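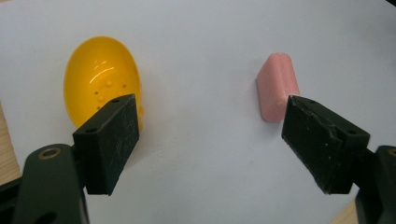

A yellow plastic half-shell and a pale pink block between the fingers of a gripper at Trarnar's packing and sorting site.

Trarnar has extended the use of gripper tools to a second group of sorting benches at its returns site, the company said in May, following a trial on a single bench that lasted 8 months. The change affects 50 employees who sort, check and repack small plastic and rubber goods sent back by retailers.

Under the new arrangement, employees no longer pick each item by hand for the full length of a shift. They spend part of the day guiding a hand-held gripper through the same picking motions, and the recordings are used to prepare the automated benches for items they have not handled before. The remaining hours are given to inspection, labeling and repair of damaged packaging.

The site receives nearly 900 different items in a typical season, many of them small, curved or glossy. According to Sharon Makori, operations manager at the site, the variety of shapes has been the main obstacle to automation in the past.

"A box is a simple matter. A thin shell with an open side is harder, and our staff know from experience where to take hold of it," Makori said. "We wanted that knowledge to come from the people who do the work, and we wanted them to be paid for providing it."

Employees assigned to the gripper sessions receive a higher hourly rate for that time. Sessions are limited to four hours per shift, with a break at the midpoint. The limit was set after staff on the trial bench reported sore wrists during the first weeks, and a lighter handle was introduced before the second group of benches opened.

The software that runs the benches is supplied by Wimell, which also provided two weeks of training on site. Sang Huỳnh, who has worked in returns for several years and now leads the evening shift, said the training was useful but that the first month had been slow.

"We were behind on most evenings, and people were worried about their targets," Huỳnh said. "The targets were put on hold until the benches settled down. That should have been agreed at the start."

Huỳnh added that the work is now less repetitive, although some colleagues miss the steady pace of the old lines and have asked to remain on manual sorting. Trarnar said these requests will be granted where possible – manual lines will continue to run for fragile goods and for items that arrive without packaging.

The company stated that no positions have been removed as a result of the change. Employee representatives have asked for that commitment in writing and for a review of staffing levels before any further benches are added. Talks on both points are continuing.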